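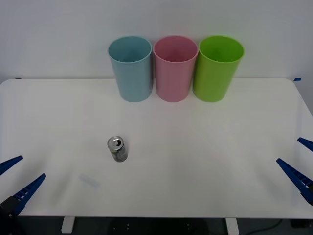 Last updated 4:35 p.m.

Purcombe to require reusable cups at Lukumay Park events

PURCOMBE – Drinks sold at city-permitted events in Lukumay Park will have to be served in reusable cups starting in April, under a rule the city council approved at its last meeting before the spring break.

The rule covers sodas, water poured from a jug or tap, lemonade, iced tea, beer and wine. Cans and sealed bottles can still be sold as they are. Hot drinks are left out for the first season, and the parks department says it will come back to the council with a plan for coffee and cocoa in the fall.

Customers will pay a two-dollar deposit on top of the price of the drink and get it back when they return the cup to any of the park's return tables. A cup can also be handed in at a drink stand in exchange for a full one, in which case no new deposit is charged.

The cups are plastic and come in several colors. The colors mean nothing as far as price or size goes. The parks department had first asked for a different color for each kind of drink, then dropped the idea when vendors pointed out that they would have to keep separate stacks for each and would run short of one while sitting on piles of another.

Washing will be done by Rukier, a dishwashing company with a plant on the east side of Purcombe, near the old freight yard. Rukier already cleans trays and flatware for the hospital and for the high school cafeteria. Under its contract with the city, the company will deliver clean cups on the morning of an event, pick up used ones that night, and return them ready for use within two working days. Cups that are cracked or deeply scratched will be pulled at the plant and ground up for recycling.

The city will pay for the cups and for the first year of washing. After that, vendors will be charged a fee for each crate they take. The amount has not been set. Several vendors told the council they would like to see that number before they sign up for a second season, and the parks department agreed to publish it before permits for next year go on sale.

Trash was the main reason for the change. Lukumay Park hosts 27 permitted events a year, from the spring plant sale to the lantern walk, and the city's sanitation office has said for years that cups are the item its crews pick up most. They blow into the creek, the office wrote in its report to the council, and they get caught behind the grate under the footbridge, where someone has to go down with waders and a rake. The report put the share of cups that ended up in the park's recycling bins last summer at 10 percent. The rest went into the trash or onto the ground.

The report also noted that most of the paper cups now in use cannot be recycled in Purcombe anyway. They have a plastic lining, and the plant that takes the city's paper does not accept them.

A trial was held at the end of last summer, on the weekend of the harvest concert. Vendors at the lower end of the park used reusable cups and those at the upper end kept to disposables. The return tables at the lower end ran smoothly for most of the afternoon, according to the report, but a long line formed after the last song, when most of the crowd tried to leave through the same gate. Some people gave up and left their cups on the grass or on top of the fence posts. Staff collected 202 of them the next morning. Nearly all could be washed and used again.

For the new season there will be return tables at all three gates, and they will stay open for an hour after each event ends. The department is also planning a table near the bus stop on Purcombe Road, outside the park fence, for people who walk out with a cup in hand and notice it too late.

Deposits can be paid and refunded in cash or through Zutus, the payment app the city uses for parking and pool passes. People who pay by Zutus will have the deposit sent back to their account when the cup is returned and the stand's code is scanned. The app is optional. A council member who had pushed for cash at every table said many families who come to the park leave their phones at home or share one among several people, and the rule as passed says that no return table may operate without a cash box.

Cups do not have to be returned by the person who bought the drink. Whoever brings one back gets the two dollars. Children at the harvest concert worked this out within a few minutes, the report says, and the tables saw a steady flow of them carrying stacks. The parks department says it has no objection, but it will ask that cups be emptied first and that no one take a cup that is still in use.

Smaller groups renting the picnic shelters will not be affected. The rule applies only when drinks are sold and an event permit is needed, so birthday parties, family reunions and team cookouts can go on bringing whatever cups they like. Groups that want to borrow the city's cups for a private gathering can ask at the park office. They will be charged for washing and for any cups that go missing.

School events are also exempt, though the middle school has said it will use the cups for its field day in the park.

Most of the objections at the meeting came from vendors who work alone or with one helper. Handling deposits, one lemonade seller said, adds a step to every sale, and on a hot day the line is already longer than people like. Another seller asked who would be responsible if a customer claimed to have paid a deposit and had not. The city's answer was that the cup itself is the receipt: a person with a cup gets the refund, and a person without one does not.

A barbecue stand owner asked about storage. Clean cups come stacked in covered crates, and a crate takes up more room than a sleeve of paper cups. The parks department said stands with little space can be restocked during the day by cart. It will also let vendors keep spare crates in the equipment shed behind the bandstand, which will be locked but can be opened by park staff on request.

There were questions about cleanliness as well. The county health office reviewed the plan over the winter and approved it with a few conditions. Clean cups have to stay covered until they are needed. Used cups must be kept in separate, marked bins. A customer's own used cup may not be refilled at a tap; the vendor has to take it back and pour the drink into a clean one. Vendors who break these rules can lose their food permit for the season, as they can now for other health violations.

The council's vote was not unanimous. Two members voted no, and both said they supported the idea but wanted the washing fee settled first. One of them asked that the rule be looked at again after the lantern walk, and the others agreed. The parks department will report at that point on how many cups were lost, what the washing cost, and whether the sanitation crews noticed a difference at the creek.

The first event under the new rule will be the plant sale. It is one of the smaller dates on the park's list and drinks are sold at only a few stands, which the department sees as a fair test before the summer concerts. The Rukier truck will use the service road behind the ball fields, and drivers are asked not to park there in the morning.

Vendors who hold a Lukumay Park permit will get a letter with the delivery times and a form for ordering crates. Those who plan to sell at the plant sale should send the form back to the park office two weeks ahead. A short training session will be held at the bandstand for stand workers who want to see how the deposit and return work, and it will be repeated in the evening for people who have day jobs.

The park office is open until 4 p.m. and can answer questions from vendors and visitors. Copies of the rule are at the front desk and at the Purcombe library.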